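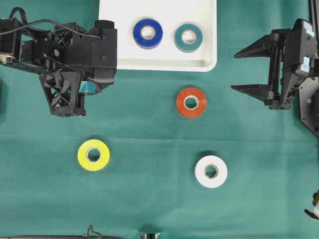

When the contract for the new teaching hospital in Yokoyama was signed, Nadine Yammine had been in her post for two weeks. She leads the preconstruction team at Zindico, the builder that won the job after a tender of 23 months, and she speaks about this period with some patience.

"The client wanted one company from the first drawing until the keys," she told me. "For this you must be paid to think before you are paid to build. Many owners do not like that invoice."

The hospital will have 200 beds on a sloping site behind the old bus depot. In the first design the laboratories were at the bottom of the slope, where the ground water is high. Zindico asked to move them up two floors. The architects refused at first, and the discussion continued through the whole of September.

"I understood them," Yammine said. "They had already drawn it beautifully. But a basement that needs pumps every day of its life is a cost for the hospital, and it never appears in our price."

The foundations are now designed with 2,637 piles, fewer than in the tender. I asked if this number can still change. She laughed and said that the ground always has the last vote.
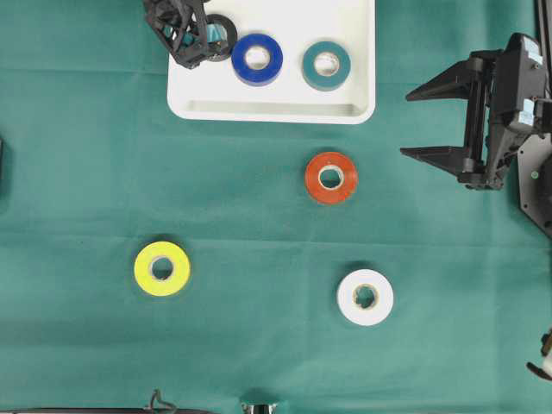
Musyoka Kaijage remembers the argument about the basement differently, and says that the architects had warned about the water themselves, in their very first report, but the warning was lost when the budget was cut. He has no complaint about the result. "The labs are in the right place now," he said. "I would only like the history to be correct."

When I repeated this to Yammine, she accepted part of it. The report existed, she said, but it was an appendix, and the bidders received it late.

More difficult for her is the question of local firms. The contract asks that up to 200 jobs go to people living in the district. Sunex, which will install the electrical systems, has already opened a small training room near the site. The facade supplier, Rarnum, has not yet signed.
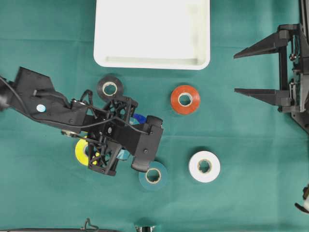 Tomoyo Ebihara

I asked Yammine what happens if the facade is not agreed before summer. She took a moment before she answered.

"Then we build the frame and we wait with the skin. It is possible, but it is not nice. The rain comes in, and everybody who works inside becomes slow and angry."

She would prefer to settle it by the end of next month. There is a second supplier who can make the same panels, although with a longer delivery, and her team has kept the drawings open for both.

The road in front of the depot will be closed on one side while the piles are made. Residents have asked for no drilling before eight in the morning, and Zindico has agreed to this in writing. Work on Saturdays is still under discussion with the city.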